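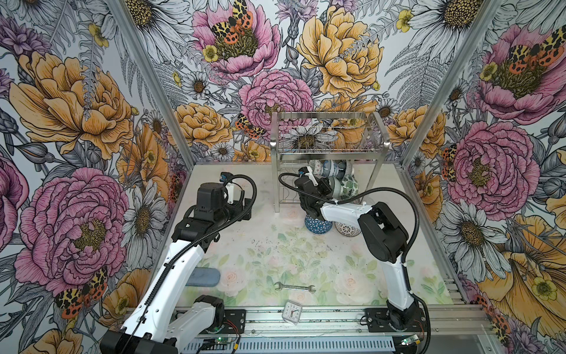 Opened by Zerrin Saraç | June 26, 2021 | Ticket 2316

Filed under: Hardware > Grippers & End Effectors > Bimanual cells

Right gripper stalls on rim grasps, firmware 2 only

I'm comparing the Irno jaws with the older Tsao set on the dish rack task, and the Irno is a joy on flat things. Thin rims are where it gets odd. With a bowl in the lower tier the jaws close, current climbs, and the controller throws error 555 before the grasp registers. The Tsao set never throws it, same arm, same cable.

Tried so far:

Reseated the gripper connector. No change.
Swapped left and right grippers. The fault followed the gripper, so I'm ruling out the arm — good news, I love this arm.
Dropped the close force to 80 percent. Much better! Still fails on bowls stacked on their sides. 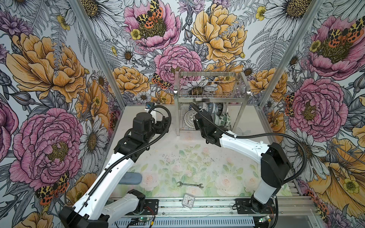

The approach angle matters more than I expected. Coming in straight from the front, the jaws have to fit between neighboring rims and one finger touches early. The controller reads that touch as a full stall. If I pitch the wrist down a little first, both fingers land together and the grasp goes through nearly every time. I ran over 80 attempts that way and had a great time doing it.

Update: Tarık Güneş sent me the Naslow config with a longer stall window. Loaded it on the right side only so I can compare. Error 555 is gone on single bowls, and the close feels smoother too. Stacked bowls still trip it now and then.

Status: open, workaround available

Comments

Tarık Güneş: Try the stall window and the 80 percent force together. I only tested them separately.

nokness_fan: Same error here with mugs. Pitching the wrist fixed it, thank you!!

Zerrin Saraç: Both together is the best yet — log attached to the ticket.

Related tickets
Irno jaws: fingertip pads peeling
Tsao to Irno adapter plate, which screws?
Nokness controller drops wrist camera on restart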